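The Pens We Throw Away: A Term Project on Markers, Refills and the Back of the Desk Drawer

Course project report, Materials and Everyday Life
Wojciech Czerwiński

1. How I came to this subject

I should start by admitting that I did not set out to write about markers. My first proposal was on paper recycling in the Tollach residence halls, and it was a perfectly respectable proposal, but it had been done the year before by a group of four who did it very well. So I went home over the October break a bit glum, and my grandmother asked me to find her a pen so she could label some jars. I opened the kitchen drawer and tried one marker after another on the back of an envelope, and most of them gave me a faint gray scratch and a squeak. She told me to put them back, "in case." I think I knew by dinner that I had my topic!

The question I settled on is a simple one. When people in an ordinary building stop using a marker, is the marker really finished? And if it isn't, could it have been kept going with a little care or a bottle of ink?

2. Some background

A felt-tip marker is a modest thing. Inside the barrel there is a soft fiber core that holds the ink, and the tip draws ink out of that core the way a paper towel draws up spilled juice. Whiteboard markers use a solvent that evaporates quickly, so the color dries on the board and wipes off afterward. Permanent markers use a different mix that grips the surface. Water-based markers, the kind most of us had in grade school, are slower to dry on the page and a good deal more forgiving if you leave the cap off for a while.

Each part is usually made of a different material, and they are pressed together tightly enough that taking them apart by hand is a chore (I have the sore thumbs to prove it). Mixed plastics with ink soaked through them are not something our local recycling service will accept. I called Vidmar, the company that empties the bins on our side of town, and the very patient woman on the phone told me that writing tools of every kind go in the trash.

3. Collecting the markers

I put out collection boxes in the Huva building for 17 days, one by the mail room and one outside the second-floor classrooms, with a sign asking people to drop in any marker they considered dead. I had hoped for a shoebox full. What I got was 700 markers, which took over my half of the dorm room and did not make me popular with my roommate. I suspect several instructors cleaned out whole cabinets, and I am grateful to them.

I sorted everything by type first and then by color, keeping the whiteboard markers apart from the rest. Red and black came in far more often than green or blue, and I would love to know why. My guess is that black is what people write with and red is what they correct with, but that would be a project of its own.

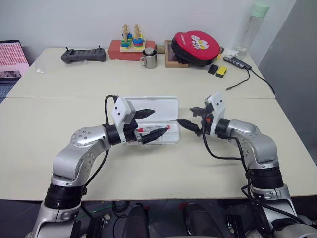 Figure 1. A red-capped marker held over an open white case.

4. Testing

Testing all of them would have eaten the whole semester, so I pulled a sample of 35 whiteboard markers and gave each one the same treatment. I drew a straight line the length of a ruler on a clean board and graded it as good, weak or nothing. Then I capped the marker, stored it tip down in a coffee mug overnight, and drew the line again at eight the next morning before class.

The ones that were still weak or blank got two drops of refill ink on the tip from a Cetik bottle, followed by another night in the mug. I tried to keep the pressure of my hand the same each time, though I know I can't promise that, and a better version of this project would use some kind of weight to press the tip down evenly.

5. What I found

By the end of the second night, 29 of the sample were writing a line I graded as good. I was honestly surprised, and I went back and drew a few of them again to be sure. The ones that failed mostly had crushed or frayed tips, and no amount of ink was going to help those. One had a split barrel and stained two of my shirts.

The tip-down storage did more than I expected all by itself. Our classrooms keep their markers lying flat in the tray or, worse, standing tip up in a cup, and in that position the ink slowly settles away from the end you write with.

6. Problems and things I would change

My grading was done by eye, and I was the only one doing it. I also never learned how long the revived markers last in daily use, and that matters a great deal if anyone is going to bother with refilling. I would have liked to hand them back to the classrooms and check on them every week, but the term was short and I started late. Finally, I tested only whiteboard markers, so nothing here should be stretched to cover permanent ones.

7. Suggestions for the building

I would like to see a small rack in each classroom that holds markers tip down, and one shared bottle of ink per color in the supply closet. The department office has said it will try this on the second floor next term. I have offered the revived markers for the trial, along with the coffee mug.

My thanks go to everyone who filled the boxes, to my roommate for his patience, and to my grandmother, whose jars are now labeled in purple.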